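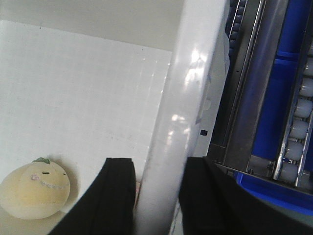

Fig. 3. Wrist view, plush toy at lower left, fingers at the bottom edge, glossy white rim running between them.

Session 4: What does the grasp planner know?
Notes by Unnur Lykkegaard

Read the Plandell paper before the session and bring your doubts. It claims that a policy fed by the wrist camera needs no depth sensor. Maybe. The authors ran 196 trials and report 142 good grasps, but they leave out how many of the others were perception errors and how many were plain control errors. Without that split the figure tells us little.

Look at Fig. 3 again. The rim has bright highlights along it, and its outline is slightly blurred. An edge detector may well break the line at each glint. A learned segmenter may do better, or it may just be wrong with more confidence. Do-yoon Wi will argue for the segmenter, so please argue back.

Watch out for the word "robust" in the paper. It is never defined.

To hand in: one page on which failures you would log, and at what point in the control loop. Code is optional. Send it to Deok-su Lim.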